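### 3.2 Plain packaging and the pleasure of opening

We were delighted by how strongly people felt about boxes. Of the 2689 diary entries collected for the Holroyd study, a striking share dwell on the moment before a parcel is opened, and many never mention what was inside. One household in Lametti kept a single carton for 60 days – first for letters, then for seedlings, then simply because it was "a good box".

Printed cartons drew shorter entries. Writers named the shop, noted the delivery and moved on. Plain ones invited guesses, and the guesses are a joy to read: shoes, a clock, a cake from an aunt. Avari, the smaller of our two pilot towns, gave us the richest of these. We return to them in Section 8, where the diaries from October are treated separately.

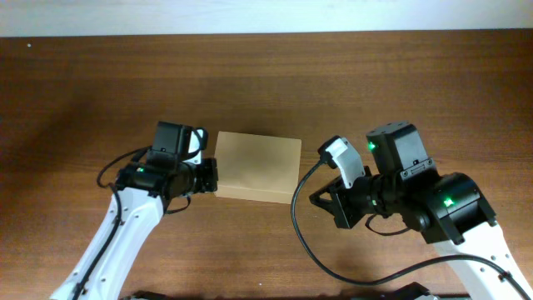
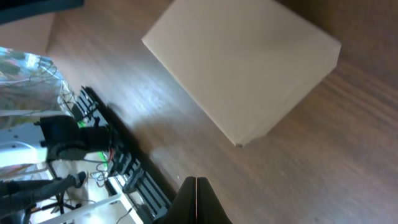 **Figure 3.** Closed cardboard boxes of a plain kind.

Closure matters too. Diarists wrote warmly of lids that lift and grumbled about tape, and several described putting a lid back on just to take it off again. Earlier work on gift wrap treats such delay as a cost to the receiver. Our entries point the other way – waiting was often the part people chose to write down, and they wrote it down at length.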